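Dirkbridge Shared Workshop - News from the Benches

If you have been anywhere near the back bench this January you will have seen the two white arms on the big brown table, and you will probably have been asked by Renato Aquino whether you know anything about cables. The project goes by the name of Ondine (Renato's choice, and he won't say where it came from), and I promised everybody on the mailing list a proper account of how it's coming along. So get yourself a cup of tea, as I do tend to go on.

The idea came out of the seed library. Every winter Pouran Tabrizi and Shu-fen Kuo sort small packets and tubes by hand for the spring swap, and every winter one of them says there must be a better way. Renato had been itching to get two arms working at one table, Lilibeth Rivera had already done most of the wiring in her head, and by the end of that evening we had a plan on the back of a parts list. It has changed a good deal, as plans do, but we've kept the rule we set ourselves at the start - learn to handle one simple thing properly before going on to anything clever.

The simple thing is a white rack with a row of round holes in it, and I have grown very fond of it. 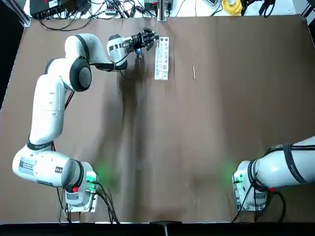

WORKSHOP PROJECTS

A rack sounds like an easy place to begin, and I certainly thought so. Then I tried writing down how my own hand goes to one, and I filled a whole page before I'd got anywhere near picking something up! You come in at an angle, you slow down without noticing, you open your fingers just wide enough to miss the neighbors. An arm has to be told all of it, and it will do precisely what you told it, including the part you got wrong.

Lilibeth's approach has been to teach positions in pairs. There's a waiting position a little way off from the rack, and then a working position right up at the hole, and the arm always goes through the first to reach the second. It makes everything slower, and Renato grumbled for a while, but we have had far fewer bumps this way. Our best run so far was 20 moves in a row without anybody reaching for the stop button, and there was a cheer loud enough to bring the pottery people in from next door.

We have also been arguing (in a friendly way) over which end of the rack to start from. Shu-fen is for the far end, working toward the front of the table. I'm for starting in the middle, where both arms have room to reach, and I will admit that the test log is more on her side than mine at present.
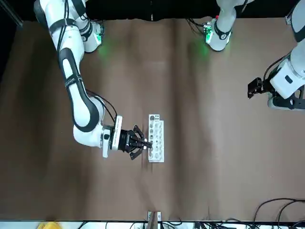
WHAT WE'RE WORKING ON NEXT

The next job is getting the arms to take turns. At the moment we write out each arm's moves separately and then line them up by hand, so one holds still while the other works. Crisanto Cabrera is writing a small program to do the lining up for us, and he's called it Prukov after a chess-playing uncle's cat. It already knows to keep one arm back while the other is at the rack, and he hopes to have the rest ready for the next open evening. 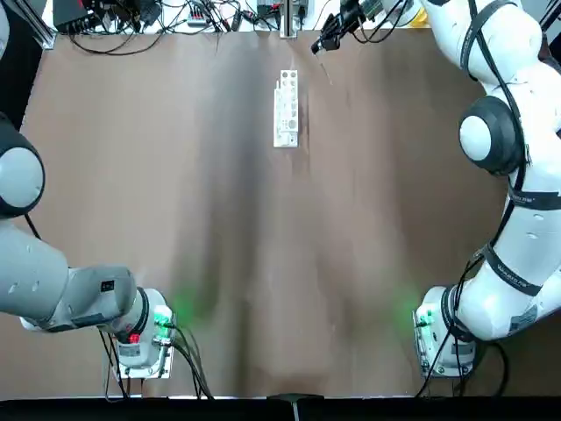 Ondine on the back bench: both arms and the rack.

We meet at 7 in the evening and usually finish when the kettle runs out. You don't need any experience at all - Pouran had never touched a robot before this, and she now writes the clearest test notes of any of us. If you'd like to help, we could especially use a patient person for cable tidying, and somebody who enjoys measuring. Please don't move anything on the table if you're using the bench in between, and do keep your sleeves and scarves well away when the arms are powered up.

Put your name on the sheet by the door, or have a word with Lilibeth.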